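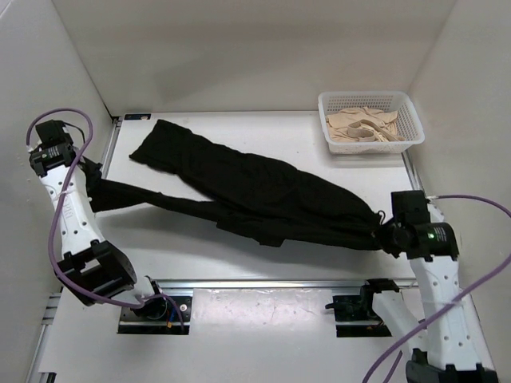 Household Textiles, Session 3: Folding Soft Trousers

Welcome back, everyone. Last time we spent far too long on towels (my fault, I do love a towel) and so today we go straight to trousers, and to the kind that give people the most grief: plain, dark, soft ones with no crease down the front to guide you. If you brought a pair from home, get them out now and put them on the table in front of you. If you forgot, there is a box by the door, and Anderson Barros will find you something.

Finding your way around the garment

With a patterned shirt you always know where you are. A black pair of trousers is another matter. Everything is the same color, the folds hide in the fabric, and it is very easy to pick up what you think is a hem and find you are holding a pocket. So before you fold anything, find these four places with your fingers:

- the waistband, which is the thickest edge and often has a cord or elastic in it
- the two hems
- the crotch seam, where the legs meet
- one side seam, from waist to hem

If there is a drawstring, it is your best friend. Even a small loop of cord poking up tells you which end is the waist, and you can work outward from there. Tuck it inside before you finish, or it will catch on whatever is stored next to it.

Opening out

Work on a clear, pale surface if you can. Dark cloth on a white table shows its outline beautifully, and any gap between the legs shows up as a patch of white. When that gap is a long narrow wedge, the legs are lying apart as they should. When you can't see it at all, one leg is probably on top of the other, or twisted under.

Take the waist in one hand and a hem in the other and draw the two gently apart. Gently, please! A leg that is pulled hard goes thin and ropey in the middle while the other one stays wide, and then nothing matches when you bring them together. You want the cloth just flat, with no strain in it. If the waist has bunched up in your hand, let go, spread it along the table, and take hold again at the corner.

Now look for flaps. A bit of loose fabric hanging off the near edge is usually part of the seat that hasn't been laid down yet. Slide a flat hand under it and bring it back up onto the table. Small wrinkles can be smoothed with the side of your hand, from the waist toward the hems.

The fold

1. Lay one leg over the other, side seams together, hems level.
2. The seat will stick out in a little point. Fold the point in so that the long edge is straight.
3. Bring the hems up to just short of the waistband.
4. Fold in half again, or in thirds for a shallow drawer.
5. Turn the whole thing over and press once with your palm.

Sylvain Riviere, who taught this course before me, used to roll his instead, and he had a point where suitcases are concerned. For shelves I still prefer flat — a rolled pair takes any excuse to wander. We will try both after the break and you can make up your own minds.

Things that came up last November

Several people asked about leggings and other very stretchy cloth. The steps are the same, only use a lighter hand, and let the fabric rest for a moment after you spread it so it can shrink back to its proper length. Somebody also asked whether matte cloth is harder than shiny. I find it easier, as it grips itself and stays put.

For next time

Please fold 2 pairs at home, one with a drawstring and one without, and bring them along just as they came out. I'm not marking them, I only want to see where the edges drift. The reading is the chapter on waistbands in the course pack, and it is short.

Filed under: Course Handouts > Home Skills > Laundry and Folding

Katdale Evening Classes | Room 141 | Contact the course office | Back to top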